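In the repair shop where I work there is a drawer which everybody fills and which everybody hates to sort. Batteries, small screws, plugs from old chargers. Last February my colleague Margus Rozīte asked me, half serious, when a machine will finally do this drawer for us. I promised him an answer and it became too long for the lunch table, so I write it down.

My opinion is simple: a machine can do a part of the chore already, and we should be glad about this part, but we should not pay for the whole chore yet.

Let us take the batteries. For a person the task is so small that it has no name. You see a 9-volt block and a thin AA, you know they are two different things, you put each in its place. Your fingers find the AA also when it has rolled close to the wall of the box. For a robot with two stiff fingers every one of these steps is a separate question. From which side to come? How wide to open? What to do when half of the box is in sun and the other half is in shadow, and a black battery lies between?

In simulation such questions can be asked many times and cheaply. A robot can try 2000 grips in one night and no battery is lost under the cupboard. I respect this work very much. 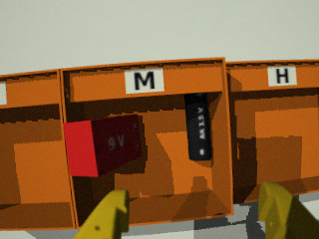
## The letter on the box

A bin with a big M on it means something only if everybody agrees what M is. In our shop in Hisley we also had letters on the boxes, and Austra Šimkus, who made the labels, went to another job and took the meaning with her. We were guessing for months. A robot would not guess. It would put things where the rule says, and if the rule is bad, it would follow the bad rule very patiently.

So the first part of the chore, to decide what belongs together, stays with us. I think many people who dream about a home robot forget this part. They say "it should tidy the kitchen", but two persons in the same kitchen do not agree what tidy is. My wife and I do not agree after 31 years.

## Reach and patience

The second thing is space. An arm that is fixed to a table is a good worker for that table. It does not go to the hallway to fetch the battery from the pocket of a coat. Most of the work at home is exactly this walking and fetching – the sorting at the end takes 2 minutes.
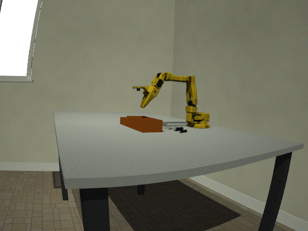 *One yellow arm, an orange bin and a big table, in simulation.*

In a workshop it is different, and here I am more hopeful than Margus. The parts can come to the arm. Elīna Ķēniņš, who plans the benches at Gwynne, told me she would accept a slow robot without complaining, if it can work in the evening and stops when it is not sure. I agree with her about the stopping. A machine that drops one battery in the wrong box and continues has made more work for me, as now I must check all the boxes.

My own test would be modest. Give the machine a mixed box of 30 small things, not cleaned and not arranged before. Let it sort them on the bench of a real shop, with our bad lamp, and let the person who normally does the job look at the result in the morning. If this person goes directly to the coffee, I will sign the order.

Until then the drawer is mine on even weeks, and Margus has the odd ones.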